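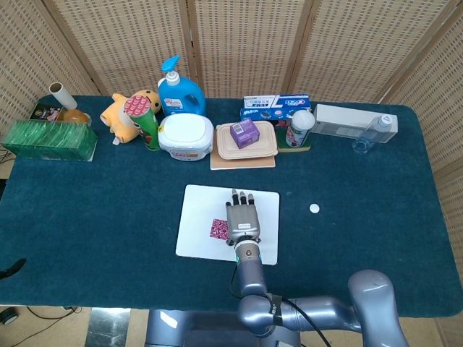
News Releases | Patient Advocacy

Wedolley Asks State to Put a Clock on Insurance Denials

Proposal would give health plans 3 working days to answer an appeal, hold music included

Wedolley, the patient advocacy nonprofit for people living with long-term illness, is calling on state lawmakers to set a firm deadline for health plans that overrule a doctor's prescription. Under the proposal, released this March, a plan would have 3 working days to answer an appeal. A plan that missed the deadline would have to cover the drug.

The request follows a survey of 1,162 members who had a prescription switched, delayed or turned down in the past year. Of those who appealed, 71 percent were asked to send the same records more than once. Many were asked by fax, a machine most of them last saw in a previous decade.

"Our members already have a condition to manage, and managing the paperwork should not be a second diagnosis," Wedolley said in a statement. "A plan can reject a prescription before lunch. We think it can find time to read the appeal before the patient runs out of pills."

The proposal has 4 parts. Besides the deadline, it would require plans to name the medical specialty of the person reviewing an appeal, accept records electronically, and honor an approval for a full year. Members report being asked to prove each January that their lifelong illness had made it through the holidays.

Wedolley is also opening Plollema, a free phone and online service that helps patients write and track appeals. It was tested over the winter with patients at the Zallside clinic network, whose billing office contributed its collection of denial letters – a thick one, with several letters addressed to the wrong patient.

Plollema calls are answered by people from 8 a.m. to 6 p.m. Spanish-language help is available during the same hours. Callers should have their denial letter handy, along with their member number and any earlier letters that contradict it.

The full proposal and survey questions are available from the Wedolley press office on request, by email or regular mail. The office does not have a fax number.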